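4.3 Cable work on the bench

The Granström can be taught short cable jobs, such as picking up a charging lead and holding it ready. It can't yet tidy a drawer of mixed cables without help, and you should plan to stay with it.

1. Clear the tabletop of everything the job doesn't use.
2. Lay the cable out with both ends in reach of the arms.
3. Check that the green ring on the wrist is lit.
4. Open the left gripper from the Jog menu.

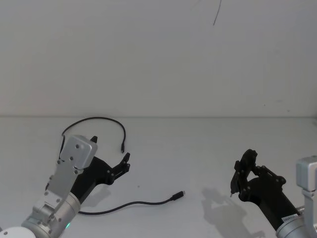
Figure 4-5. Left gripper open, USB connector on the table.

5. Set arm speed to 80 percent or lower.
6. Run the job 3 times while watching it. If it misses the plug twice, teach the pick point again (see 4.2).

NOTE: Thin black cable is easier to find on a white surface. Coiled cable is still hit or miss — straighten it first.

CAUTION: Keep hands off the table when a tool is in the right gripper. The arm does not know you are there.

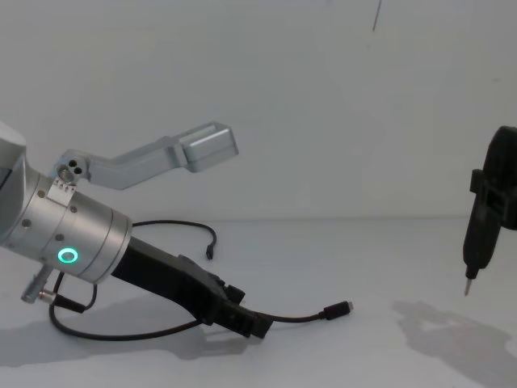 Figure 4-6. Tool in the right gripper, bit pointing down.

7. To stop, press Hold and wait 5 seconds before reaching in.

Driving screws is a separate job. See section 5.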